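Thread on the old Dell tower, seeing a few of you asked how I strip one for parts.

Side panel off, tower flat on its side. I like a slatted bench for this. Dropped screws end up on the floor, so keep a magnet handy.

Power supply and drive cage can stay in while you do the CPU. Neither is in the way. Memory can come out early if you're reusing it. Open the white latches and lift the sticks straight up.

Heatsink comes off before the processor. If the paste has set hard, twist it a little, don't pull.

Then lift the lever, open the retention frame and take the CPU by its edges. Straight up, no sliding.

CPU clear of the socket, board still in the case:

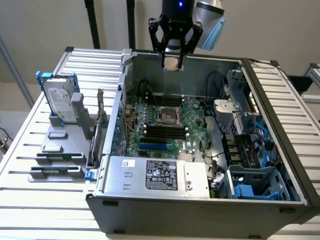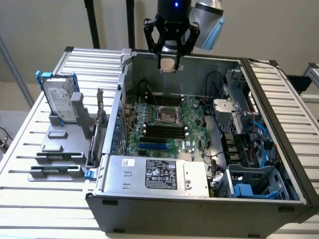 Next is labelling. I write the socket type on an anti-static bag and the CPU goes straight in. Skipped that once in December and spent 20 minutes under a lamp reading tiny print.

Keisha Szabo asked about the paste. Isopropyl and a coffee filter, 2 passes, leave it to dry.

Blue SATA cables are worth keeping if the clips still grip. I've got 17 in a drawer and still run short.

Bare boards go to the e-waste depot in Brisbridge. Check their hours first, they close early.

Drives get wiped before they leave the house. I'll do a separate thread on that.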